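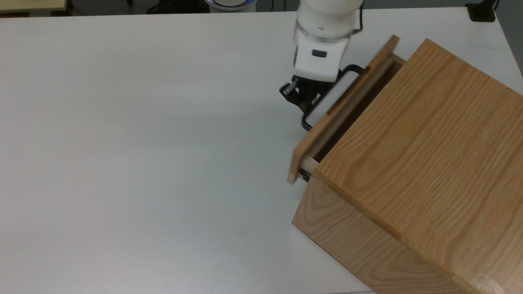 Gripper at the drawer handle, oak cabinet on the test table.

Working group on good practice for arm tests with household furniture
Minutes of the meeting of Thu 22 September, Sondport office and by video from Lagos

1. Minutes of the previous meeting
Approved with one correction: in item 4, "shall" is changed to "should".

2. Drawer tasks, draft section 3
The Lagos group presented the new text. The discussion was mostly on three points.

2.1 Starting position. The draft says only that the drawer is "closed or open". Sondport finds this too loose. Agreed: the operator writes down if the drawer is closed, partly open or fully open before each run. A partly open drawer is allowed as a start, but it must be recorded as such.

2.2 Handles. Loop handles and knobs will be reported in separate tables. The Nostau group asked to add handles cut into the drawer front. Not agreed, it is moved to the next version.

2.3 Fixing of the furniture. There was a long discussion. Lagos prefers that small cabinets stand free on the table, as in a home. Nostau prefers to clamp them, so that the results can be compared. Agreed: both are permitted, and the report must say which one was used. Mixed series are not permitted.

3. Number of runs
Sondport proposed 1,000 runs for each cabinet. The other groups consider this too heavy for small labs. Agreed on 600. The Tarkeck series has 681 runs at this moment and is accepted as complete. The second series has 380 and must continue.

4. Behavior near the table
The text on hands was made shorter. No person reaches over the table while the arm is enabled. The stop button must be in reach of the operator – not only of the person at the screen. Cables on the outside of the arm are checked before the first run of the day.

5. Words
"Grasp" and "contact" were used with the same meaning in some places. Lagos will correct this. "Contact" means the gripper touches the handle, "grasp" means the fingers are closed on it.

6. Actions
Lagos: new text for 2.1, 2.3 and item 5, before the end of September.
Nostau: proposal for cut-in handles.
Sondport: recording sheet with the three drawer positions.

7. Any other business
The room in Sondport is too small when all groups come in person. Nostau offers to host the next meeting, date to be confirmed by mail.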